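Screens that rank stocks by trailing five-year earnings growth have a start-date problem, and most people who run them know it. Few adjust for it. I think the adjustment should be standard, and I think the usual objection to it is weak.

Take a company like Clotard. In the base year it wrote down a plant and earned 53 cents a share. Last fiscal year it earned $3.15. The screen reports a compound growth rate of nearly 43 percent and puts the stock at the top of the list. Replace the base-year figure with the average of the three years centered on it, which is $1.61, and the rate falls to a little over 14 percent. Nothing about the business has changed between the two calculations. The first is mostly a measure of how bad one year was.

The same error runs the other way. Imhof had an unusually good base year on a one-time contract, and its growth rate has looked flat ever since. It will look flat until the good year drops out of the window, at which point the screen will "discover" the company. Sales have grown at much the same pace the whole time.

Manikandan Murthy made the case for leaving the raw numbers alone in our club's September letter. His argument is that averaging is a judgment, and that once an analyst starts making judgments about the inputs, the screen no longer screens. I take the point about discipline. But choosing a single year as the base is also a judgment. It is simply made by the calendar, and a fixed averaging rule applied to every company leaves the analyst no more discretion than before.
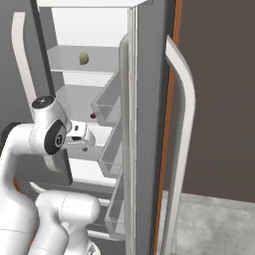 A better objection is that averaging hides real turnarounds. If Clotard did fix its plant problem, then some of the 43 percent is earned, and smoothing discounts it. That is true. The remedy is to look at sales and net margin separately. Growth in earnings per share comes from sales growth, margin change and change in share count, and each has a different ceiling. Sales can compound for decades. Margins can't. A margin that went from 2 percent to 8 percent over five years will not go to 32 percent over the next five, yet a straight projection of the earnings trend assumes something close to that.

Fabian Aebischer, who keeps the club's spreadsheet, ran both methods on our list of 61 companies this summer. The top ten under the two methods shared 4 names. Kindix fell out entirely – its rank had rested on a single loss-adjacent year – and Clolteo moved up on steady sales growth that the raw method had buried. I don't claim that the second list will outperform the first. One list at one date is no test, and prices matter at least as much as growth rates do.

My claim is narrower. A growth rate used as an input to a five-year forecast should describe the business over the period, and an endpoint calculation often fails to do that. Averaging three years at each end is better where the data allow. At the recent end it means centering on the year before last, or using the current estimate as the third year. I prefer the former, as estimates carry their own bias and it usually points up.

Companies with a loss in the averaging window still need to be handled by hand. I would leave them unranked and show sales growth alone – a blank cell is more useful than a rate computed from a number close to zero.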